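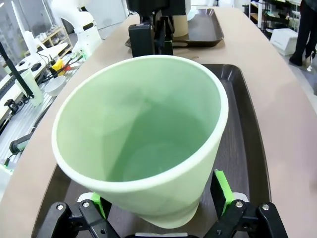
HSUEH, January 24, 2025

Print this article | E-mail this article

Short stories deserve better shelves

By Gladys Urio

My local bookstore keeps its story collections on one low shelf behind the calendars. I asked for Siu-fong Lau's new book there and was sent to the novels, then to travel.

Publishers say collections don't sell. They also print them in small runs, give them dull covers and send them out in August. Pokside did this with Lau's first book, and it is the best thing they have put out in years. The title story is 24 pages long and covers a whole marriage -- I have read it three times.

Reviewers share the blame. They treat a collection as practice for a novel, and ask the author when the real book is coming. Wing-sze Yip has been writing stories for most of her life and still gets that question at readings.

Put the collections at eye level for one season. If they still don't move, I will stop writing to the manager.

Print | E-mail

Related items
Wing-sze Yip reads from new work
Pokside announces spring list
Review: So-ying Liu's second novel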